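The New Hire Doesn't Take Lunch

January 19, 2018

Brukura sorts other people's stuff for a living. Returns, mostly, plus the contents of desk drawers from offices that have moved and lost interest in what was in them. The company has 63 employees, a vending machine that takes only exact change, and, as of this winter, one robot arm that reaches into a metal bin and tries to come out holding something.

The arm lives in the back, past the lockers, in a carpeted room that used to be for training. Management calls the project Nirum. The people on the floor call it the intern, and it has been treated as interns usually are: given the junk drawer and told to get on with it.

The junk drawer is the whole point. Car factories have had robots for decades, but a car door shows up in the same place every time, facing the same way. A marker pen doesn't. Neither does a makeup brush, or a white plastic spoon with something see-through hooked over its handle. A sorter with a month on the job grabs any of these without looking while complaining about the parking. The machine has to think it over.
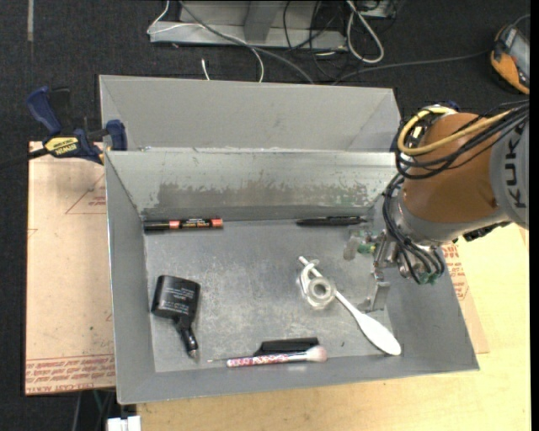

Jisance, the outfit that sold Brukura on the idea, promised in its pitch that the system would "free staff for higher-value tasks." I asked several of the staff what those were. The guesses included lunch. One woman with 18 years at the tables said she had been freed for higher-value tasks twice before, by a conveyor and by a label printer, and both times the task had been clearing jams.

She may be on to something. The first new job Nirum created is bin tender. It pays a little more than sorting and involves refilling the bin, nudging things out of corners, and writing down what went wrong. There is a form for this. The old hands are good at it, having spent years learning which objects are trouble, and they now find themselves explaining to engineers that thin things lie flat against the wall and stay there. Some enjoy being consulted. Others would like to be consulted at the engineers' rate.

The quota is the touchier subject. A good sorter at Brukura clears 978 items in a shift, a number everybody knows because it is posted by the time clock. The robot has no number posted. When I asked why, I was told it was still learning, and a man at the next table said he'd like to be still learning too.

No one has been let go. The company says no one will be, and it has put that in writing through February, a date the floor has noticed comes fairly soon. Ziółkowski, a competing warehouse across the highway, bought 7 arms of its own last year and is currently hiring people to stand next to them.

Meanwhile the woman from the tables has signed up for the bin tender course. It runs two evenings, and she's been told to bring her own pen.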